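首页 提问 分类 家居收纳 儿童用品 登录 注册

本站使用 Cookie 以保存您的登录状态和浏览偏好。继续浏览即表示同意。 接受 设置

家居收纳 > 玩具与儿童房

一大箱混在一起的玩具,灰很多,该怎么清理和分类?

Meinir Gronow

家里要腾一间房出来,柜子里有好几个敞口大箱,装的都是孩子前几年的玩具。软的硬的全混在一块:毛绒玩偶、拼插积木、积木底板、塑料小圈、小车、几个叫不出名字的圆筒,还有一些明显是从别的玩具上掉下来的零件。箱底有一层白色的粉,不知道是墙灰、石膏还是什么东西碎了。箱子侧面也有深色的点子,用湿布擦了一下,擦不太掉。

我的情况是这样:

孩子现在一个八岁,一个三岁。大的还会玩积木,小的什么都往嘴里放。

东西我不想全扔,一部分想留给小的,一部分想送人。

家里没有院子,只有一个小阳台能晾东西。

想问的是:

一、先洗还是先分?我上次先分,分完每一堆都是灰,桌子和地板也全脏了。

二、箱底的白粉要不要紧,能不能直接用吸尘器吸?

三、积木底板缝里的灰怎么弄干净?用抹布擦只能擦到凸点的顶上。

四、箱子本身还值不值得留?敞口的,没有盖子,侧壁是斜的,叠不起来。

我打算十二月之前弄完,每天晚上大概能抽出一个小时。预算不高,不想为了这件事再买一整套收纳柜。

Elis Jarman

先粗分,再洗,最后细分。你上次的问题是一步就想分到位。

粗分只看材质,不看是哪套玩具。布的一堆,硬塑料的一堆,带电池的一堆,其余的放一边。东西一件一件从箱子里拿,不要把整箱倒在桌上,一倒灰就全起来了。箱子就放在桌上,旁边铺一张旧纸板,拿出来的先放纸板上,弄完把纸板一折扔掉,桌面不用再擦。

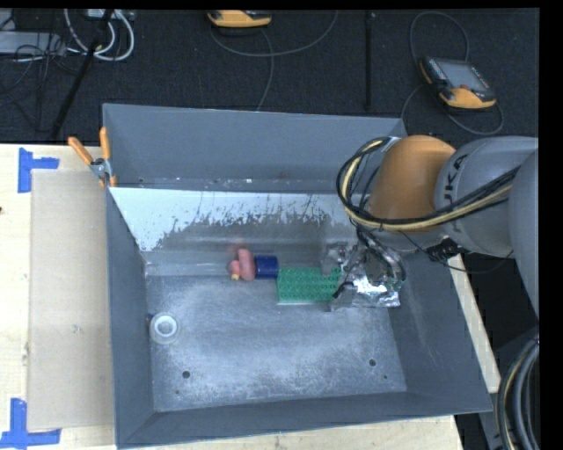

作者:Elis Jarman

箱子里只剩几样东西的时候最容易犯懒。粉色的玩偶或小人、深蓝色的圆筒、绿色的格子板沿着箱壁排成一排,看上去已经很整齐,很多人就把它们留在里面,接着往里放洗好的东西。可是箱底还有白色的粉点,反光的那面内壁上也有深色的溅痕,干净的放进去又沾上了。所以箱子一定要彻底拿空,擦完晾干,再往回放。角落里那种半透明的小圈也要捡出来,白的东西落在浅灰的底上,收拾的时候很容易漏掉。

按你的问题逐个说。

白粉:不知道是什么就当它有刺激性处理。戴口罩,开窗,让三岁的那个先到别的房间去。不要用嘴吹,也不要用干刷子扫。拿一块拧到不滴水的布,从里往外一道一道地带,每带一道翻一个面。吸尘器可以用,前提是滤网能拦细粉,否则粉从后面又出来了。我家那台旧的就不行,吸完屋里一股灰味。如果粉是从墙上掉下来的,你家房子又比较老,建议先弄清楚墙面是什么涂料再动手。

布玩偶:看标签。能水洗的装进洗衣袋,轻柔档,洗完压掉水,放阳台阴凉处,里面没干透之前不要收。我一般至少晾 2 天,厚的再加一天。没有标签或者里面有发声盒的,只做表面清洁,用布蘸一点中性洗衣液水擦,再用清水布擦两遍。

底板:找个能让它平躺的盆,温水加几滴洗洁精,泡一会儿,用软毛的旧牙刷顺着凸点之间的缝横着刷一遍、竖着刷一遍。背面也要刷,很多灰在背面。水不要太烫,板子会翘,翘了就再也扣不平。刷完竖着靠墙沥水,别用吹风机热风。

带电池的:先把电池取出来。电池仓里有白色或绿色结晶的,单独装袋,不要给三岁的玩,也别和别的混着洗。

深色点子:先用小苏打调成糊,敷几分钟再擦。还掉不了的话,多半是已经渗进去的污渍,或者表面本来就伤了,我就不管它了,箱底垫一层布照样用。

箱子:你说叠不起来又没有盖子,我会留一个,专门放大孩子的积木,其余的处理掉。箱口如果松或者裂了边,用夹子夹一下只能应付几天,给孩子用的话不合适,夹子会被拿下来玩。箱底有小洞的,积木零件没事,小珠子之类的就别放。

时间安排上,一个晚上一箱,不要同时开两箱。我当时收拾 5 箱用了一个多星期,晾东西占的时间比洗的时间长得多。

Iolo Mathias

楼上写得很细,我补充送人的部分。

送之前自己先问一句,这东西缺不缺件。缺件的拼装类一般没人要,散积木反而好送,按颜色或者按大小装透明袋就行,不用配成套。我给小区里一户人家送过一袋,对方说差不多有 1000 块,小孩高兴得不得了。称重比数数省事。

布玩偶很多地方不收二手的,先打电话问,别扛过去再扛回来。

还有,三岁那个能玩的东西请单独放一箱,放在他够得到的地方。小零件那箱放高处。找个卷纸的纸芯,能整个掉进去的零件都算小零件,一律放高处。

Ifor Llewellyn

没必要这么麻烦吧。硬塑料全扔浴缸里泡着,泡完冲一冲捞出来就好了。我家一直这么干。箱子拿花洒冲。

Elis Jarman 回复 Ifor Llewellyn

浴缸可以,下水口上先放个滤网。小零件进了下水管,请人来通比买一套新的还贵。另外有金属轴的小车不要久泡,会生锈。贴纸也会泡掉。

Meinir Gronow 回复

谢谢各位。昨天晚上按先粗分的办法弄了一箱,铺了纸板,桌子确实没脏。底板泡过以后刷得很干净,背面的灰比正面还多。白粉我基本确定是一块石膏手工摔碎了,在箱角找到了半块。玩偶有两个没标签,先擦了表面,晾在阳台上。

箱子决定留一个。剩下的问题是带发声盒的那只熊,缝线拆开能不能把盒子取出来单独洗外皮?有人拆过吗?

Iolo Mathias 回复 Meinir Gronow

拆过一次。从后背的缝拆,拆之前拍张照,记住棉花是怎么塞的。缝回去用双股线,针脚密一点。给三岁的玩就别缝回去了,发声盒里一般有纽扣电池,直接拿掉不要。

相关提问

毛绒玩具晾了几天还有味道怎么办
积木底板翘边还能压平吗
没有盖子的收纳箱怎么防灰
电池漏液的玩具还能不能修
儿童房只有一面墙能放柜子,怎么排
旧玩具送人之前要不要消毒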